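Floner workshop gets its gripper going, 29 parts and all

Good news from the back benches at Floner - the hand-held gripper is working! If you've been in on an open evening since December you'll have seen bits of it all over the place, mostly in margarine tubs with my handwriting on the lid. It now lives in one piece, and I've been carrying it about the workshop like a new kitten.

For anyone who missed the earlier bulletins, it's the tool we've been building to teach Bimo, our bench arm, how to pick things up. You hold the gripper, you do the job yourself, the camera on it records the lot, and later on the arm tries to copy you. Ariel Belmonte came up with the idea after a long evening typing in joint angles by hand and getting nowhere (I was there, it was grim, we ate all the biscuits). Holding the thing and simply doing the job is so much nicer.

There are 29 printed parts in the current version, down from a number I'd prefer to forget. The body prints in pale grey because that's what was on the spool. The first trigger snapped at the root twice, so Ariel thickened it and turned it on its side on the print bed, and that's held up ever since. The linkage was my department. I got the pivot spacing wrong by 3 mm and spent most of a Sunday-best shirt's worth of grease finding out why the jaws wouldn't meet. They meet now.

The pads have been the real slog. We cast the first lot ourselves in silicone and they were lovely and squashy and came away from the backing the minute you gripped anything with a bit of weight. After that we tried a ready-made rubber from Veltus, which glued up well but was shiny, and anything smooth shot out sideways like a bar of soap. The ones on it at the moment are dark rubber with a fine texture, and I'm very fond of them. The whole build has come in at some £400, with the camera and lens eating the biggest share by miles. The pads were pennies by comparison, if you don't count the failures.

Our practice job is flowers. Artificial ones, I should say, out of the odds and ends cupboard, and you take them by the stem and put them in a basket. It sounds like a doddle. Stems are thin, they bend, and the petals get in the way of the lens just when you want to see what you're doing. Ariel wants 50 good runs before we let Bimo have a go, and a run only counts if you don't drop the flower or bash the basket. I've had to throw out more of mine than I'd like. My trouble is rushing the last bit.

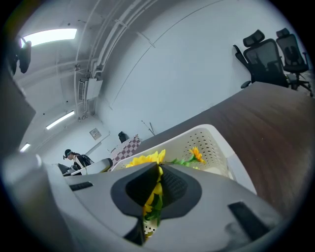
A sunflower stem held between the pads, with two more flowers already over the rim of the basket.

Next on the list is the wrist strap, as your hand does start to ache after a good session, and then a proper cover for the wiring. Rudd, the little program we use for sorting the recordings, also needs some attention. It's got a habit of filing everything under the same name and I've lost a whole evening's work to it once already. Ariel reckons it's a quick fix, and I've heard that before!

If you'd like a turn with the gripper, come and find either of us after seven in the evening, once the laser cutter queue has died down. You don't need to know any programming, and left-handers would be especially welcome as we've only tested it right-handed so far. The print files will go in the shared folder as soon as I've renamed them to something other people can follow. Bring your own mug.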